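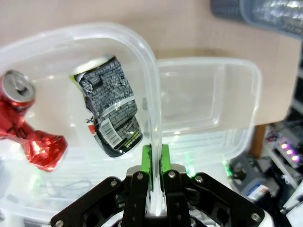

Step 2: Sort the dry goods before you store them

Take everything off the shelf and put it on the table. Flour, rice, beans, oats and sugar go in one group. Opened bags of pasta and crackers go in another. Throw out anything that smells stale or has webbing in the corners of the bag.

If you buy the 40-pound sacks from Plesell, split them the same day. A sack left open in a warm kitchen will draw moths by December, even one rolled tight and clipped.

Step 3: Wash and dry the containers

Use hot water and dish soap. Take the lids off and wash the groove where the seal sits. Rinse twice. Leave everything upside down on a rack overnight.

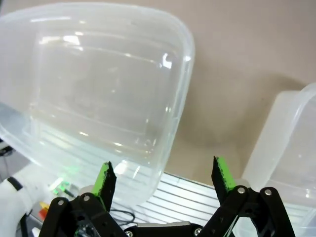

Do not fill them until they are fully dry. A few drops in the bottom will make rice clump and turn flour sour. If you are in a hurry, wipe the inside with a clean cotton towel and wait another hour.

Step 4: Fill and label

Leave an inch of space at the top. Write the name and the fill date on masking tape and stick it to the side, where it stays put if you swap lids. Brown rice keeps around 6 months in a cupboard. White rice keeps much longer.

Put the new food behind the old.

Posted by Maxine Tawhiri, February 5, 2023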